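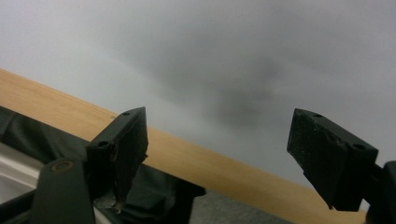 先别管算法,把手练稳
——和 Harriet Brannigan 聊手持示教

2026年2月27日

约的是四十分钟,聊了快两个钟头。Harriet Brannigan 在 Nolleck 管示教数据,手底下的人每天干的事说起来很简单:手握夹爪,把一件家务活做一遍,再做一遍。录下来,给机器人学。

她入行不是从这儿开始的。早先在 Gesbridge 做遥操作,坐在台子前面,两只手柄,远处一条机械臂跟着动。“那会儿觉得挺神的,”她说,“后来发现拧个瓶盖要拧半天。你手上没感觉,全靠眼睛,眼睛还有延迟。”

换成手持夹爪是六月的事。一开始组里有人反对,理由是人手太灵活,做出来的动作机械臂跟不上。她承认这个担心有道理。“你手腕一翻就过去了,机械臂的关节到那儿正好卡住。所以我们有规矩,肘要放低,手腕不许甩。新人头两天基本都在甩。”

说到速度,她翻了翻本子。同一个任务,遥操作一个班次能留下14条可用的,手持能留下112条。差这么多?“差这么多。不过任务得挑,有些活还是遥操作好,比如要用很大力气的,或者人不方便站过去的地方。”

我问什么任务最难教。以为她会说叠衣服。

“肥皂。”

想都没想。她解释了一通,大意是:肥皂边是圆的,夹偏一点就转,夹紧了会滑出去,松了又提不起来。还要放进皂盒里,皂盒有沿,角度不对就磕在沿上。人做这个根本不过脑子,做完了你问他刚才怎么放的,他答不上来。
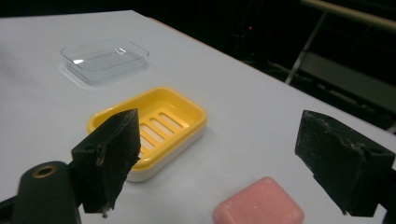

肥皂任务的台面:粉色肥皂、黄白两色皂盒,远处是透明塑料盒。

皂盒这一组要求录满四十条以上才算开了个头,她说,少于这个数她连看都不看。而且不能每条都一样。肥皂横着放,斜着放,离皂盒近一点远一点,都得有。“最怕的是熟练工。熟练了就走同一条路线,连停顿都停在同一个地方。数据漂亮的不得了,训出来的东西换个位置就傻了。”

那失败的怎么办,删掉?

她摇头。夹滑了,重新夹起来放好,这种要留。“这是最值钱的,机器人得知道滑了以后干嘛。”要删的是另一种:中途跟旁边人说话,手停在半空;或者夹爪没张到位就去碰东西,硬蹭过去。这类她一眼能看出来,看不出来的交给 Divier 写的脚本再筛一遍。脚本也有误杀,她抱怨了几句,没让我写。

夹爪指头的磨损也聊到了。黑色的指头用久了表面起毛、掉渣,边上会豁口。什么时候换,组里意见不统一。Harriet 的看法是别换太勤:“装到机械臂上的那副也会旧啊。你全用新的录,它上了岗摸到的是旧的,手感对不上。”但是左右两边磨得差太多就得换,不然夹东西总往一边歪,录的人会不自觉的去补,补出来的动作就带偏了。

Whitfield 那边的合作她只肯说一半。对方要的是浴室和厨房的小件整理,交过去的第一批被退了一部分,原因是起手位置太集中。“退得对,”她说,“当时挺生气的,回去一看,真是都从右边进。我们组右撇子多。”现在每录一段就换一次站位,左手右手轮着来。左手那几条慢得要命,她照收。

会不会有一天用不着人去示范?她没接这个话,反过来问我会不会用左手放肥皂。我试了,第一下就磕在沿上。

“这条留着,”她说,然后喊下一个人过来接班。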